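4. Steaming buns and small dumplings

Read section 3 (Filling the water tank) before you start. The steps are the same for fresh buns and for frozen buns, only the time is different.

4.1 Preparing the table

1. Put the Grumero steamer on a flat and stable table. Keep 5 inches of free space between the steamer and the wall.

2. Pour 300 ml of clean water into the base. Do not fill over the upper line.

3. Set the steel basket on the base. Press lightly on both sides until it sits level.

4. Take off the lid by its handle and lay it flat on the left side of the steamer. Keep the plate with the buns on the right side. In this way your hand does not pass over the lid when you load the basket.

Note: The lid is glass. Do not put it close to the edge of the table.

The buns wait on a plain round plate, so the dough does not stick together.
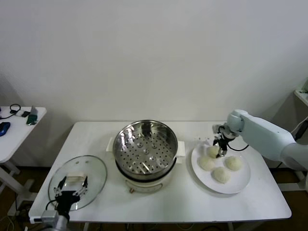 4.2 Loading the basket

5. Cut one square of baking paper for each bun and put it under the bun. Do not cover all the holes of the basket, the steam must go up freely.

6. Place the buns with the pleats up. Leave the width of one finger between them, they will grow.

7. Close the lid and turn the knob to the steam position. Fresh buns need nearly 12 minutes. Frozen buns need 5 minutes more.

CAUTION: Hot steam comes out when the lid is opened. Lift first the side which is far from your face. Hold the pot only by the side handles and use kitchen gloves.

8. Turn the knob to off and wait 5 minutes before you open the lid. If you open too early, the buns can become flat.

For cleaning of the basket, see section 6.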